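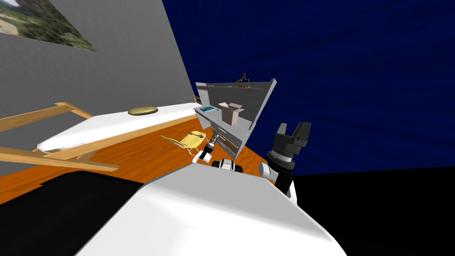 Gukia is the piece of our stack that takes a head camera view from the simulator and turns it into a short list of places a gripper could sensibly go next. It sits between the perception code (which lives in its own repo, Cedum) and the motion planner, and it grew out of our frustration with planners that were handed a target and never told what else was nearby. Bedrooms turned out to be a wonderful test for it. With a yellow lounge chair right beside the reach of the left arm, and the shelving unit with the open cardboard box beyond it, a straight line to the box is a poor first guess, and the right arm has a plain navy wall behind it and much less to worry about. Gukia scores each arm on its own for just that kind of case, and then lets the planner pick.

If you've used the older Vutumeck package, most of this will feel familiar, and you can skip down to **Moving over from Vutumeck**. If you're new, welcome! Get yourself a coffee and start with the install notes.

## What's in the repo

- `gukia/score/` — the reach scoring, one file per cost term
- `gukia/tilt/` — the camera leveling code, more on that below
- `gukia/bridge/` — the glue that talks to the planner
- `scenes/` — 80 rendered bedroom scenes, each with a settings file
- `tools/` — a viewer, a log trimmer, and a few scripts we keep meaning to tidy up

## Installing

You'll need Python 3.10 or newer and a working copy of Cedum. Clone both side by side, then from inside this folder:

```
pip install -e .
gukia check
gukia run scenes/bedroom_34.yaml
```

The `check` command looks for Cedum, loads one scene, and prints the version of everything it found. Please paste that output into any bug report, even if you're sure it has nothing to do with your problem. It has saved us many long afternoons.

The first run is slow while the scene files get unpacked. After that they're kept in `~/.gukia`, and you can delete that folder any time you like.

## Camera tilt

This one deserves its own section, as it's the thing people write to us about most. The head camera in our scenes can be rolled a long way over, so that the floor and furniture slope steeply across the view. Early versions of the scorer assumed a level camera, and they would happily report that a shelf was a ramp.

Gukia now reads the camera pose from the simulator and levels the point cloud before any scoring happens. It doesn't touch the image itself. If you're running a detector that was trained on upright rooms, you may want to rotate the image too, and there's a switch for it:

```
tilt:
 level_cloud: true
 rotate_image: false
 fallback: floor_fit
```

`floor_fit` is used when no pose is available. It looks for the largest flat surface and calls that the floor, which works nicely until the largest flat surface is a mattress. We'd love a better idea here.

## The robot's own body

With the head pitched down, the torso can cover most of the floor directly in front. Gukia masks the torso and both arms using the joint state, and marks whatever is behind them as *unknown*. Unknown space costs more than free space and less than a solid object, and you can change all three numbers in `score/costs.yaml`. We've gone back and forth on the defaults, and we're still not fully happy with them — if you find settings that suit your robot better, do send them along.

## How well it does

Our regression set has 575 reach requests spread over the bedroom scenes. On the May build, the planner found a collision-free path to Gukia's first choice in 76 percent of them. Most of the rest come down to thin things such as chair legs and bed slats, which the default voxel size tends to swallow. A smaller voxel helps, and it also makes everything slower, so try it on one scene before you change it everywhere.

None of these numbers come from real hardware. We've only run Gukia in simulation so far.

## Moving over from Vutumeck

Scene files carry over as they are. Cost files don't, and the script at `tools/convert_costs.py` will do most of the work for you. The old `both_arms` option is gone, and if you need it, set the two arm weights to the same value. Log files from the Farkas viewer still open, though the colors will look a little odd until you pick the new palette in the viewer menu.

## Known problems

- The viewer forgets its window size on some Linux desktops.
- Very dark corners come back as holes in the cloud if you use image-based depth. Use the simulator's depth instead.
- `gukia run` prints the same warning twice when Cedum is out of date.

Last updated Wednesday, June 18, 2025.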